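Advice > Kitchen > Worktops and surfaces

Print this page | E-mail this page

Care of marble and marble-effect worktops

Notes by Azlan Yeoh

These notes cover polished and honed marble, and the laminate, quartz and porcelain surfaces printed or cast to look like it. The two groups need different treatment. Identify the surface before using any product on it.

Identifying the surface

Look at a cut edge, for instance inside the sink opening or at the end of a run. In natural stone the veins continue through the thickness. Laminate shows a thin printed layer over a core board. Porcelain usually shows a plain body under a patterned face. Quartz varies: cheaper slabs carry the vein on the face only.

If no cut edge can be reached, put one drop of lemon juice on a hidden spot, such as behind the tap, and wipe it off after a minute. Marble will be left with a dull mark. Do not do this anywhere that shows, as the mark is permanent until repolished.

Daily cleaning

1. Lift crumbs with a dry cloth first. Grit dragged under a wet cloth scratches a polished finish.
2. Wash with warm water and a few drops of neutral washing-up liquid.
3. Rinse with a second cloth. Soap left behind builds up as a grey film.
4. Dry with a clean towel. In hard water areas this step matters more than the washing.

Vinegar, limescale remover and cream cleaners must not be used on marble. Laminate will stand weak vinegar, but the joints will not stand being flooded.

Appliances kept on the worktop

Small ovens, kettles and coffee machines cause most of the marks I am asked about. Three points:

- Check the feet. Black rubber feet can leave a brown or yellow stain on pale stone. Put a felt or cork pad under each one.
- Leave a gap at the back and sides, as given in the oven's handbook. Where no figure is given, I allow 126 mm.
- Take towels off the top of a toaster oven before switching it on.

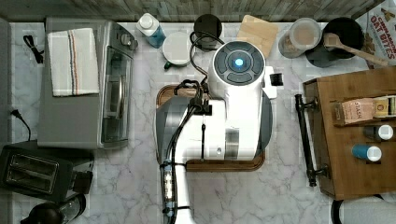

Heat

Marble itself tolerates a warm pan. The sealer and any adhesive joint may not, and a sudden local rise in temperature can open a hairline crack along a vein. Laminate blisters. Quartz contains resin and will discolour. Use a trivet on all of them.

A board is a poor trivet. The underside traps steam, and on laminate the board can leave a pale rectangle that does not polish out.

Cutting boards

Never cut directly on marble. The knife loses its edge and the stone gains a scratch. Use a board large enough for the job, and stop it sliding with a damp cloth underneath. Remove the cloth afterwards. A wet cloth left overnight under a board will darken unsealed stone, and the patch may take days to dry out.

Stand boards on edge to dry. Oil wooden ones with food-grade mineral oil when the surface looks chalky. Mine get it in March and again when the heating goes on. 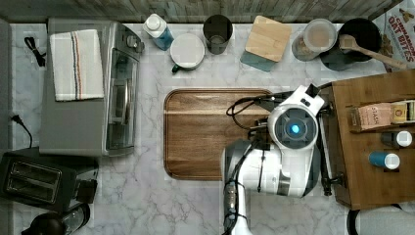
Oil should be left on for at least an hour and the excess wiped away completely, or it will transfer to the worktop. An oil mark on marble is drawn out with a poultice: bicarbonate of soda and water mixed to a stiff paste, spread 13 mm thick, covered with cling film and left for a day. Scrape off with a plastic card. Repeat if needed.

Etch marks

A dull ring left by wine or fruit juice is etching. It is damage to the stone and no stain remover will shift it. On honed marble, light etching can be evened out with 400 grit wet-and-dry paper, used wet, with very little pressure and in small circles. On a polished surface this makes matters worse. Use a marble polishing powder there. I have used both Stirkis and Tazi; Tazi is slower but easier to rinse away.

Sealing

Put a few drops of water on the stone and wait ten minutes. If the area darkens, reseal. Wipe the sealer on thinly, leave for the time on the tin, and buff off all of the surplus before it goes tacky. Jikell dries quickly in a warm room, so treat one section at a time. Laminate, porcelain and quartz should not be sealed.

See also sheet 214, Resealing the joint behind a sink.

Print this page | E-mail this page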